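# oscombe-recipes

Share 16 | Comments 2

Hi! I've been typing up my grandmother's recipe cards since March, and the box turned into a folder, and the folder turned into this. It's a plain data set of home recipes from Oscombe, where she lived and cooked and argued with the neighbors over pie crust. I'm putting it online so my cousins stop texting me for the plum cake (page through to card 41, you lot).

## What's in it

There are 375 recipes and 1,556 ingredient lines. Everything sits in two files:

- `recipes.csv` has one row per card, with title, servings, oven setting and my notes
- `ingredients.csv` has one row per ingredient, tied to the card by `card_id`

Titles are spelled the way she spelled them, so you'll find "choclate" in there more than once and I'm not touching it!

## Things to know before you use it

Measurements are a mess. She wrote "a teacup" all the time, and I left `teacup` as its own unit. I measured the one I have and it holds a bit less than a regular cup, but I have no idea if it's the same teacup she used in the early years -- if you convert, keep the original column too.

Oven settings are words on most of the older cards ("quick," "slow," "bread oven"). I put my best guess in `oven_guess_f` and left it blank where I couldn't make one. Please don't bake a fruitcake off my guess without peeking at it now and then.

A few cards were copied from the Estier flour booklet, word for word as far as I can tell. Those are marked `source = booklet` and I left out the instructions and only kept the ingredients.

## How to load it

Any spreadsheet will open both files. If the accents come out as garbage, pick UTF-8 when it asks. I sort by `card_id`, then `line_no`, or the frosting ends up listed ahead of the cake.

## Still to do

The jam section. Her jam cards are stained right over the sugar amounts, and I'm working through them on Saturday mornings with a magnifying glass and a lot of coffee. If you have a copy of the quince one, send it over!

We use cookies to remember your settings. OK | Manage

## Comments

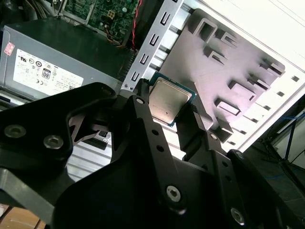

Deming Tan: My aunt had the quince card too, and hers says equal weights of fruit and sugar, with the juice of a lemon at the end. I'd also split `servings` into a low and a high number, as "feeds 6 or 8" breaks my import every time.

Botia: Made the plum cake with the teacup amounts as written and it came out great. Is card 112 missing its eggs?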